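Ticket: Size filter on Gilthorpe storefront drops clogs from results
Status: Waiting on customer

Customer reports that choosing size 4 hides every clog with a heel strap. Other sizes list fine. Cleared the cache, same result in two browsers.

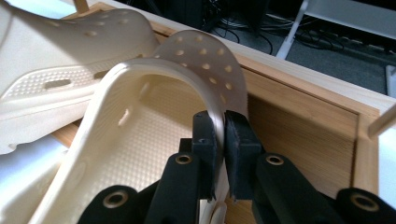
Mohcine Amrani
Storefront Support, Zisent

Found 78 listings with the size saved as text, so the filter skips them. Re-saved one cream clog and it came back. Bulk fix queued for the rest. Asked Shaimaa to recheck after the next index run.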